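January 2020

Notes for the Sasdale talk. Slot is 30 min incl. questions, so keep moving.

Start with the checks before the first cycle. Say it early – most rule sets start with the emergency stop and the fencing, fine, but day to day the trouble is small stuff. Grip pads. Crumbs on the table. A gripper opened on the wrong width.

So, rule 1. Fingers open, nothing between them, look at both pads all the way down. Coarse pads like ours hold on to bits.

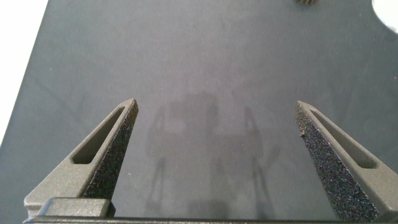 Dirk Eichhorn, Ilteck

Leave that one up a minute. Point at the pad on the right, small pale fleck near its edge. Would you sign that off? Ask the room, wait for hands. Our sheet says brush the pads, look again, then initial. Ute will say it's overkill. Let her, she has run more cells than me.

Table as well. Scuffs and wipe marks are OK, loose bits are not. We had "keep area clean" in the old sheet and everyone read it differntly. New wording: nothing in the pick area exept the part you are picking.

Numbers, quick. 192 starts logged at Ilteck since April. 19 of them had the pad check left blank. Don't name shifts!! Just say the blank box is the finding – the sheet was too long, two pages, people skipped to the signature. Now it's one page, 6 lines.

Line 4 is the one they'll argue about. Small metal parts: first grip of the shift is watched by a person, slow speed, hand near the stop. Tips on the sides of the part, face clear. If you can't see both contacts, stop and move yourself, not the guard.

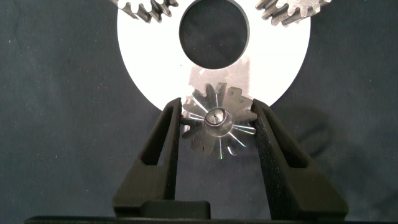
GOOD PRACTICE / HANDLING

Small gear, one tip either side. Mention the shine – toothed bright metal throws light about, and there's a reflection in the white plate too. Rule: if you use vision, teach it under the lights you'll run with. Finn's point, credit him.

Bigger gears close by: write down the clearance. A number, in the sheet. "Enough room" is not a number.

Skip the Zerouali bit if short of time. Otherwise: same sheet, their people added a line for who changed the fingers last. Worth stealing.

Gladys has the handouts. Questions to me, wording questions to Rosemarie Bauerfeind. Unplug the laptop before the next speaker comes up.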